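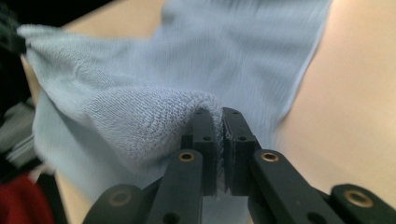 A reader in Tredside wrote in to say that her attack rate came out at 78 per cent from the same line list that gave a colleague nine per cent, and asked which of them had used the wrong denominator. Both figures can be reproduced from one file. The steps below show how, using the Vencombe gastroenteritis line list as the worked data.

Working out an attack rate from a line list

Posted Jun 29, 2019

Before you start

You need the line list saved as a plain table, one row per person, and a count of everyone who could have been exposed. The Vencombe list has 35 rows. The meal register has 389 names. Keep a copy of the original file and do all editing in a second one.

Step 1. Fix the case definition

Write it down before sorting anything. For Vencombe it was: any person on the meal register with vomiting, or with three or more loose stools in 24 hours, starting within three days of the meal. Time, place, person and symptoms all have to be in it. If the definition changes later, give the new one a version number and rerun every step.

Step 2. Remove duplicates

Sort by date of birth, then by surname. Look for the same person entered under two spellings, or once by the surgery and once by the laboratory. Merge the rows and keep the earlier onset date. The Vencombe list had five duplicates, leaving 30 people, all of whom met the definition.

Step 3. Choose the denominator

Use the people at risk during the exposure period. Three mistakes are common:

Using only the people who were interviewed. If the sick were more likely to reply, the rate will be too high.
Using the population of the whole town. The rate will be too low.
Using the register without checking who turned up.

At Vencombe the door sheet showed that 116 registered people did not attend. 389 minus 116 gives 273.

Step 4. Calculate

Attack rate = cases divided by people at risk, times 100.

30 / 273 x 100 = 11.0 per cent

With the full register as denominator the answer is 7.7 per cent. With the undeduplicated list over the full register it is 9.0 per cent, the colleague's figure. The 78 per cent came from dividing 35 rows by 45 returned questionnaires.

Step 5. Split by exposure

Repeat Step 4 for those who ate a given dish and those who did not. Divide the first rate by the second to get the risk ratio. If nobody in the unexposed group fell ill, the ratio cannot be calculated; report the two rates side by side.

Step 6. Report it

Give the numerator and denominator with every percentage. State the version of the case definition and the date the list was closed.

Notes on software

In Hivitari, blank onset dates are read as zero and will pass a "before" filter. Filter out blanks first. The Kasprzak template locks the denominator cell once a rate has been saved, so open a new sheet for each version.

Next page: drawing the epidemic curve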